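Is Fish From a Farm Good for You and Good for the Sea?

By Rahel Leitner

Look at a pack of fish in the store and you may see words like "responsible," "natural" or "ocean friendly." They sound nice. But who picked them? Usually the company that wants you to buy the fish. So let's slow down and ask some questions.

What is a fish farm?

A fish farm is a place where people raise fish instead of catching wild ones. Some farms use tanks on land. Others use big nets that float in the sea, called pens. The fish get fed every day until they are large enough to sell.

Does farming save wild fish?

People who run farms often say yes. If you eat a farmed fish, a wild one gets to stay in the sea. Sounds fair, right?

Now ask what the farmed fish had for dinner. Sea bass and salmon are hunters, and their food pellets often have small wild fish ground up in them. Farms use more plants in the pellets than they used to, and that helps. But when someone tells you that farmed fish "save the ocean," you can ask what is in the feed. If they don't know, they shouldn't be so sure about the ocean.

Where does the poop go?

In a tank on land, dirty water can be cleaned before it leaves. In a sea pen, it falls through the net. If the water moves fast, the waste spreads out. If the water is slow, it can pile up on the bottom and harm the animals that live there.

Pedden is a farm with 4 sea pens in a bay. Its leaflet says the water is "pure." I asked the manager, Vinzenz Ortner, how they know. He said they test it in August. Only in August? "That's when the visitors come," he said. I would like to see a test from the winter, too.

How crowded is it?

Imagine 1000 fish in one tank. Is that too many? You can't tell yet! You need to know how big the tank is and how big the fish are. A number all by itself can make things sound better or worse than they are, so watch out for it.

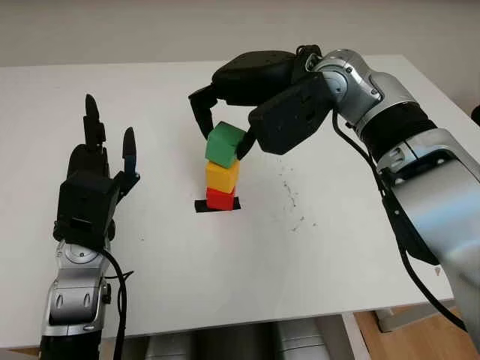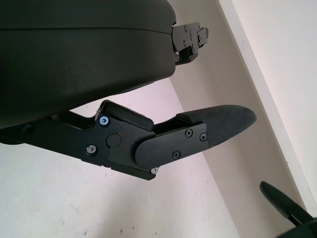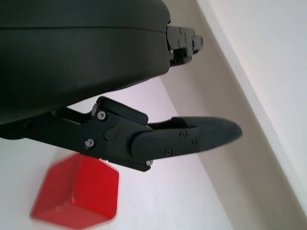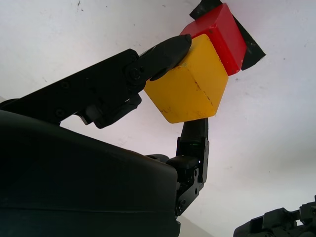 What about medicine?

Fish get sick, just like you do, and germs spread faster when animals live close together. Some farms give medicine. Some use shots, called vaccines, so the fish don't get sick in the first place. "No medicine needed" on a sign might mean the fish are very healthy. It might also mean nobody checked. Ask who did the checking, and whether the farm paid them.

So should I eat it?

Fish has protein, and oily fish has fats that are good for your heart and brain. That part is true for many farmed fish as well as wild ones. Whether one farm is better than another is harder to say, and a green leaf printed on the box won't tell you – anyone can draw a leaf. Look for the name of the group that gave the label, then have a grown-up help you find its rules.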